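Curkard cell

The Curkard cell is a two-arm tabletop robot station in Ustavstead, used for household tidying tasks, chiefly the placing of empty drink bottles in a wastebasket. It was assembled by the Rondonuwu workshop and has been looked after since then by the technician Rizal Liem. The workshop calls it "low maintenance," a claim that its own service notes do little to support.

Setup

The cell is a rectangular table enclosed on three sides by papered walls, with an arm on a round base near each front corner. Each arm ends in a black gripper with two fingers. The work surface has a mottled, marble-like pattern, and the walls carry a print of trees and butterflies. According to the workshop the print helps the cell resemble a home. No comparison with plain walls has been published, and it is hard to say what the paper contributes.

Aluminum rails run along the back and left walls, and a black wire mesh basket hangs from the back one on white zip ties. The workshop's setup sheet describes these ties as temporary. The same word appears in every later version of the sheet.

Before a session the bin is fitted with a fresh liner, folded over the rim, and set against the back wall. The sheet asks for the liner to be "snug." Liem's notes are more exact: the overhang at the front should be pressed down by hand, and the arms should be moved slowly to the rim once before any bottle is put out. Bottles of different sizes are then laid on the table within reach of the grippers.
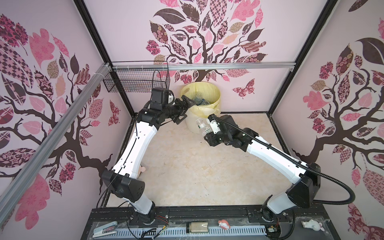 Cable routing takes up more of the setup time than anything else. A thin cable follows the long link of the left arm under small clips, while the right arm carries a corrugated hose that must be left in a wide loop at the elbow. If the loop is too short the hose pulls at the wrist when the arm is fully extended. If it is too long it can catch behind the elbow housing. The sheet gives a length for the loop, but Liem sets it by eye after moving the joint through its range, and his method has outlived three editions of the sheet.

Routine care

The workshop recommends a full check every 3000 cycles. It has never said how that number was chosen. Liem's log shows the check being done at 2000 or sooner, usually when a finger has started to close slightly off center. The check covers:

- finger alignment and wear at the tips
- screws on the joint housings and mounting plates
- cable clips, zip ties and the hose loop
- exposed wiring beside the bases
- removal of scraps and grit from the table

The last item is often skipped. Small specks and scratches on the surface are regarded by the workshop as cosmetic. Hendrik Rampersad, who reviewed the cell for the Steltcombe Automation Register, disagreed, noting that grit under a bottle changes how it rolls when a finger touches it. He also criticized the habit of letting loose articles gather along the front of the table, close to the cabling.

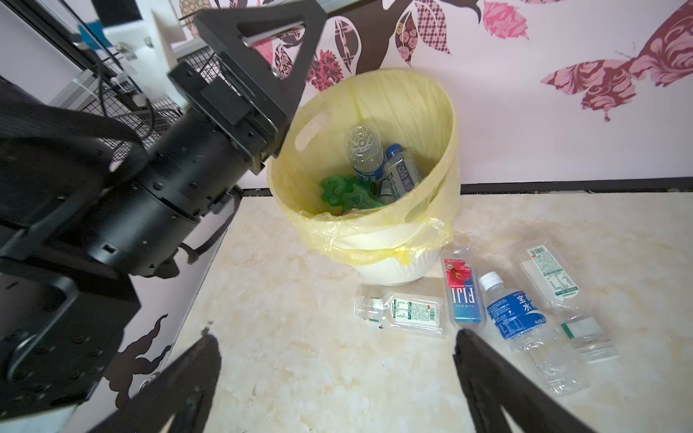
Repairs

The most frequent repair is the replacement of a gripper finger. Power is cut, the arm is lowered by hand until it rests on the table, and the finger is unbolted and changed together with its partner, as a new finger paired with a worn one tends to squeeze bottles sideways. The workshop states that no recalibration is needed afterward. Liem recalibrates anyway.

Wrist motors have been changed less often. The log records the first replacement in March, after around 400 hours of running, and puts the fault down to strain from the hose. Rampersad considered this likely but unproven, the old motor having been thrown out before it could be opened.

Assessment

Claims for the cell's reliability rest almost wholly on figures kept by the people who built it. These count a bottle as placed once it is released over the bin, whether or not it stays there. Rampersad asked for a count taken at the end of each session instead. The workshop agreed to consider the change, and the log still uses the older rule.

See also: Gripper maintenance; Cable management; Bin picking

Contact the editors | Copyright Steltcombe Automation Register | Back to top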